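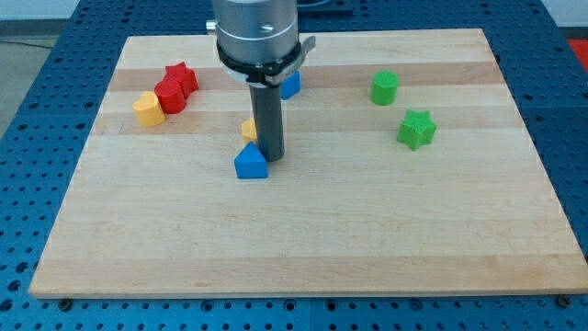 Our school robotics club meets on Wednesday afternoons and has one real arm, shared by 11 students. For the past two years the question at budget time has been whether that arm should be used for competition or for the slower kind of work the club does the rest of the year. I coach the club, and I think the slower work should come first.

The competition we enter is the Plomonska regional. It is well run and the kids enjoy it. It also costs us $700 once you add the entry fee and the van, and it takes over the club from January until it is done. The task is announced early, the scoring sheet is fixed, and every team in the room ends up building toward the same sheet. Last season our team spent most of its meetings shaving time off one routine. Two students wrote nearly all of the code. The others made the poster and packed the parts.

Compare that with what we call the block problem. It came out of a teacher workbook called Hoda, and we have changed it a lot since. You put small colored wooden blocks on a board and ask the arm to move one to a spot somebody names. A plain rod is the only tool allowed. It can push, and that is all it can do.

Adults tend to think this is too easy for high school. I invite them to try it. Push a star off center and it turns. Push a block that has a neighbor and you have moved two blocks. A student who writes "go forward four inches" finds that the block has slid off to one side of the rod, and then has to think about where the rod should have touched it in the first place. That is geometry and friction, and they argue about it at the whiteboard without being told to.

The block problem also splits up well. One pair can work on finding the blocks by color, another on planning the path, another on keeping a log of the runs. Our log has 170 entries so far this year, written by every member of the club. A good many of them are failures, with a line or two on what went wrong. I would rather show that log to a parent than the ribbon.

The case for competition is not a weak one. A deadline makes people finish things. Students meet kids from other towns, and the team from Rweyemamu has been generous with code and spare parts. Some of our seniors have written their college essays about that weekend. I don't want to take it away, and I voted to go again.

What I object to is the way the money follows it. The Prirkix grant we get through the district asks for "results," and everyone reads that as placement. A club that came in 4th looks better on the form than a club where a freshman learned to correct a push halfway through. The form could ask for a log, or a short demonstration at the school. Either one would take a reviewer less time than reading our essay answers.

Until it does, I would ask our own school to do two things. Pay for the regional out of the activities fund, like any other away event, and leave the grant for equipment and regular meetings. And keep the board set up through the spring, so that students who aren't on the travel team have something of their own to work on.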